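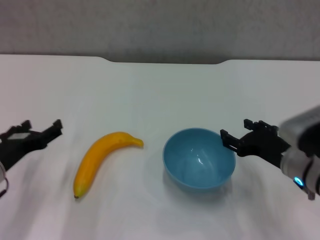 3.2 Table items and layout

The tabletop task uses one piece of fruit and one bowl. We chose a banana and a light blue plastic bowl after the October pilot at Ornham, where a wider set of fruit made the ratings hard to compare between sites. A banana has a clear long axis, so its orientation can be recorded as a single angle, and its two ends are easy to tell apart. Apples and oranges offer neither property. In the starting layout used in the main series, the banana lies to the left of the bowl and at a diagonal, stem end farther from the viewer, with clear tabletop between the two items. The bowl is empty at the start of every trial.

The color of the bowl was fixed early. White bowls were hard to separate from the white table in the pilot ratings, and yellow ones were excluded for the obvious reason. Light blue kept the rim legible against both the table and the fruit. The rim itself matters for scoring, as a banana will often come to rest across it with one end raised. We count such a placement as complete only if the fruit stays put when released and no part of it touches the table.

Figure 2. Banana and light blue bowl on the table.

3.3 Fruit selection and replacement

Fruit was bought locally for each site and sorted by hand on arrival. Items with split skin, soft patches or a missing stem were set aside. Color was judged against a printed card with 10 steps, and only fruit falling in the middle range was kept. Small dark marks at the blossom end were accepted, as they are present on nearly all bananas and do not affect handling. Each banana was used for no more than 39 trials and then replaced, sooner if the skin had bruised – bruising softens the fruit locally and changes how it settles in the bowl.

Curvature was not controlled. Wanigasekara's earlier protocol required matched curvature within a session, but in our hands this led to a large share of each delivery being rejected, with no visible change in the ratings. We recorded curvature and left it free to vary.

3.4 Trials and scoring

The main series comprised 900 trials, divided between the Natham and Cellovside sites. Between trials the bowl was returned to its mark and the banana was placed at one of five angles, drawn in advance from a shuffled list. The table was wiped at the start of each session and again whenever fruit was replaced. Final positions were scored from still images by two raters working separately. Disagreements, most of them concerning fruit resting on the rim, were settled by a third rater (Donnie Morrison), who had no access to the earlier scores.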